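Setting Out a Donut Table Without Losing Your Mind
Posted Jul 4, 2019 by Thoa Hoàng

My neighbor Định Phí talked me into running the sweets table for our street's fall get-together two years ago, and I have somehow been doing it ever since, along with a couple of birthdays and one retirement party over in Tevgate. I've learned most of this by getting it wrong first, so please take whatever is useful to you and leave the rest. I'm already making lists for September!

Start with the table itself. Wipe it down with a barely damp cloth, then go over it again with a dry towel, and give it a few minutes before any paper touches it. Paper boxes and liners soak up moisture faster than you'd believe, and a box with a soggy bottom is a sad thing to hand to a child.

Next come the trays, and I do mean before the food. I like to put my trays down bare and move them about until I'm happy, because sliding a full one across the table with glazed donuts on it is how I lost four of them at the Munro Street party (frosting side down, naturally). Trays with handle cutouts are worth hunting for, especially if you have to get through a narrow doorway. Turn a handle toward the side you'll be standing on.

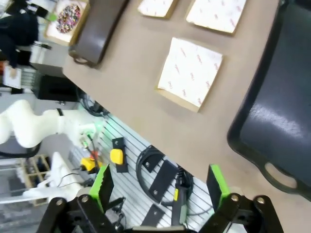
I also keep the sprinkles and other little bits in something shallow, well away from the spot where people reach. A deep bowl looks generous, but then everybody digs, and you will be finding sprinkles under the refrigerator until Christmas. If you're letting the kids decorate, give each one a spoonful in a muffin cup and keep the main supply back with you.

Now, paper liners. Mine come in a stack from a little shop in Cumlow, and they cling together something awful. Fan the stack with your thumb the way you would a deck of cards, then fold each liner up a little at the sides before it goes in its box. If it keeps springing back, press it down with the bottom of a drinking glass and leave the glass there while you do the next one.

Boxes are the part where people try to save time, and I understand it, I really do. But one donut to a box keeps the toppings where they belong, and a guest can carry it off without needing a plate. I line all of mine first and fill them afterward, beginning with the plain glazes and finishing with anything that sheds. 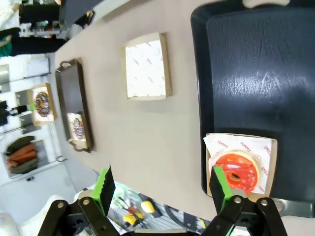 Spacing matters more than matching. I used to crowd everything onto my biggest tray, and by the time the second guest came along it was all elbows and sticky sleeves. These days I'm happy with one box near the corner of a big dark tray, like the donut with the orange-red glaze and the darker zigzags, and plenty of bare tray beside it. A bright glaze does show up beautifully against dark blue! The smaller brown tray is plenty for a single box of the dark-glazed, sprinkled kind, and other boxes can stand right on the table. Leave a lined box empty, too – somebody always wants to take one home.

If you're making your own glaze, let it set for 10 minutes before you drizzle a second color over it, or the lines will sink and spread. I drizzle from a sandwich bag with the tiniest corner snipped off, and I test it on a piece of parchment first. Keep your hand moving and don't go back to fix anything.

For cleaning up afterward, soak the trays in warm water with a drop of dish soap and use a soft cloth. Glossy plastic scratches easily, and a scouring pad will leave it cloudy. Dried sugar in the handle cutouts comes out with an old toothbrush. Dry the trays standing on edge and keep a sheet of paper towel between them in the cupboard.

Leftover donuts will keep overnight in a closed container on the counter. I don't care for them out of the refrigerator, though Định swears by his cold ones with coffee, and he is welcome to all of mine.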